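Section 3. Setting Up Your Business Congress in Wakenell

Welcome to the part we love most! By now your chamber has an account and a logo on file, so you can start building the event itself. Set aside an afternoon, pour yourself something nice, and keep the founder members list within reach - you'll be going back to it a lot.

Before you begin

You need organizer rights on the chamber's account. If the Congress tab is gray, ask your account owner to open People, pick your name and switch on Organizer.

Creating the congress

1. Open the Congress tab and choose New.

2. Type the full name of the congress, exactly as it should appear on badges and on the stage screen. The name field holds 192 characters, spaces included, and that's plenty even for the grandest international gathering.

3. Pick the host chamber. If two chambers are hosting together, add the second under Co-host. Both logos will then show on the registration page.

4. Add your member chambers. You can paste a whole column from a spreadsheet. The Zikora trade chamber brought in 51 member chambers in one paste, and every one landed in the right region!

5. Choose Save draft. Nothing is public yet, so play with it as much as you like.

Note: Chambers that share a name are told apart by city. Fill in the city column before you paste, or you will have to merge records by hand (see Section 7).

Seating the guests of honor

1. Go to Program, then Opening Ceremony.

2. Drag each guest to a seat on the front row. The order you see on screen is the order seen from the audience, left to right.

3. Enter each person's title in the Title line and the chamber in the line under it. Keep them separate - the caption tool reads both when it writes your press captions.

4. Click Lock row when your protocol officer has agreed to the order.

Caution: Unlocking a row clears its printed place cards from the queue. Send them to print again once you have made your change.

Publishing news from the congress

Every congress gets its own news page, and it's a wonderful way to keep members who stayed home in the loop. Start each item with a dateline. The finished item looks like this on the page:

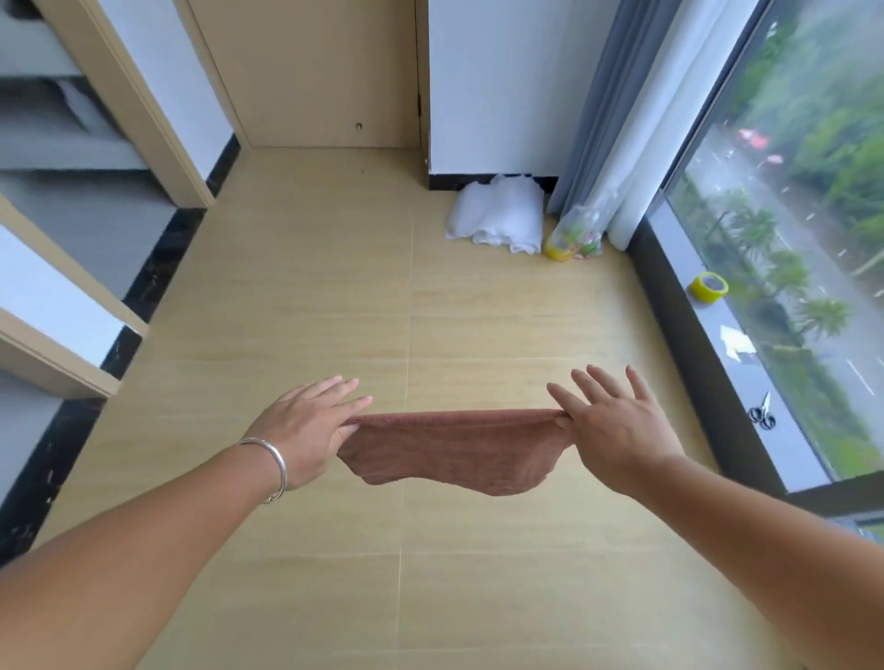
ORKINE, January - Delegates to the regional small business congress gathered this morning for the opening session, hosted by the Orkine Chamber of Commerce. Chamber president Harriet Hutchins welcomed the member chambers and introduced the keynote speaker, Paloma Kasprzak of Iwasaki Freight, who spoke on shipping costs for family firms. Sessions on credit and export paperwork follow in the afternoon.

To make an item of your own:

1. Open News and choose Add item.

2. Enter the place and the month. Wakenell puts the place in capitals and adds the dash for you.

3. Write or paste your text. Short paragraphs read best on a phone.

4. Choose Preview, check the spelling of every name against your guest list, then choose Publish.

Note: You can pin up to 3 items at the top of the news page. Pinning another one releases the oldest.

To take an item down, open it and choose Withdraw. It moves to your drafts, where you can edit it and publish it again.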